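3.2 Hand, covering and wrist view

The student team worked with a multi-fingered hand carried on an arm, with a small camera fixed close to the wrist. Students had no part in the mechanical design of the hand. Their work, carried out over two terms as a final-year project at Kaltwood College, was to write the grasp routines, label the recordings and report which labels could be trusted. Annick Royer supervised the programming and Mireille Pons ran the labelling sessions. The software framework, called Jorkent in the rest of this paper, was written by the previous year's group and was used without changes to its control loop.

A wrist view was chosen over a room view for the labelling task. In a room view the arm often stands between the lens and the fingertips, and in the pilot work in November the students could not agree on when a grasp had begun. The wrist view keeps the fingertips in sight for most poses. Its cost is that the hand itself takes up a good part of every picture, and that anything near the lens, including the fabric over the hand and arm, is out of focus or hides what is behind it.

Figure 2 gives a typical view with the fingers hanging over a pale floor between two yellow structures. We refer to poses of this kind as "open, thumb clear". The three fingers can be told apart by their black tips, and the thumb is set off from them by a gap, so the label can be given from a single still.
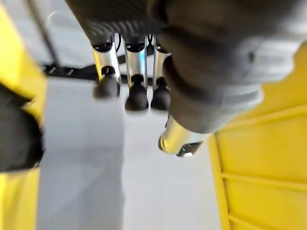

Figure 2. Wrist view labelled "open, thumb clear". Three fingers point down, with the thumb at lower right beside the yellow panel.

The students labelled 339 stills in all. Each still was given a pose label, a visibility label for each digit and a free comment. Two students labelled every still separately and did not see each other's sheets until both were finished. Where they disagreed, the still went to Pons, who could either choose one of the two labels or mark the still as undecided. Undecided stills were kept in the set but left out of the training of the pose classifier, Tessier.

The first 200 stills were labelled with a draft guide in which a digit was either "visible" or "not visible". This proved too coarse. A digit showing only a strip of metal at the edge of the covering was called visible by one labeller and not visible by the other, and both readings were allowed by the guide. The category "partial" was then added, defined as any digit whose fingertip cannot be seen but whose metal can. The first batch was relabelled under the new guide before any training was done.

Figure 3 is the still used to introduce the new category in the revised guide. Two fingers are visible down to their tips over the carpet. A third shows as a sliver of metal to their left and is labelled "partial". No object is held, and the pose label is "open, thumb not assessed". 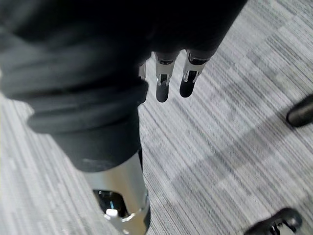
Figure 3. Wrist view with one digit labelled "partial". The fabric covering hides most of the third finger.

The covering was the largest single source of comments on the labelling sheets. Its folds take different shapes from one pose to the next, and a labeller cannot learn one outline and apply it everywhere. Several students asked whether the fabric should be masked out by hand before labelling. We decided against this. Masks drawn by different students would have brought in a second set of disagreements, and the routines had to cope with the fabric in any case.

Background was not labelled in the first version of the guide. It was added as an optional field, with "plain floor", "patterned floor" and "other" as the permitted values, after Royer noticed that the finger outlines were harder to trace over striped carpet. Objects at the margin of a still were ignored unless they touched or overlapped a digit. Where a labeller could not say what such an object was, the guide asked for "unknown" and no guess in the comment field.

Labels were entered in a shared spreadsheet and exported to Brasum, the students' own checking script, which flagged empty fields and pose labels at odds with the visibility labels. A flagged row was returned to the labeller who had entered it. The version of the label set used in Section 4 was frozen on 2 June 2025, and later corrections are listed separately in the appendix.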